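Home | About us | What we do | Journal | Contact

About Daltside

We help small businesses stay in touch with the people who buy from them. Newsletters, thank-you notes, birthday offers, the little card that goes in with an order — if it's written to a customer, we love working on it!

Daltside began with a single client, a shoe repair shop called Greder, and a list of 1259 addresses that hadn't been written to in 3 years. We sent one plain, friendly email asking how everyone's boots were holding up, and the replies kept us busy well into November (some people sent photos of their boots, which we still have on the wall). We've been hooked on that sort of letter ever since.

There are seven of us now. We write, design and print, and we look after mailing lists so that people who've asked to leave really do get taken off. Most of our clients are independent shops, garden centres and cafés, and a good few have been with us for ten years.

We also run Rarkel, our free monthly morning for shop owners who'd like to write their own newsletters. Bring your last one along, however rough, and we'll go through it together over coffee. It's the best fun we have all month!
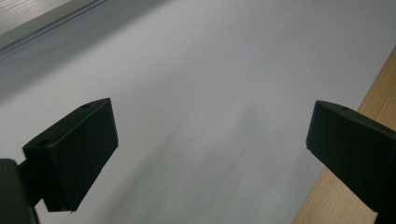

Estíbaliz Nieto

I started Daltside with my sister Nuria, who still reads every single thing before it goes out and is a demon with a red pen. If you'd like to talk about your customers, ring or drop in — one of us will put the kettle on.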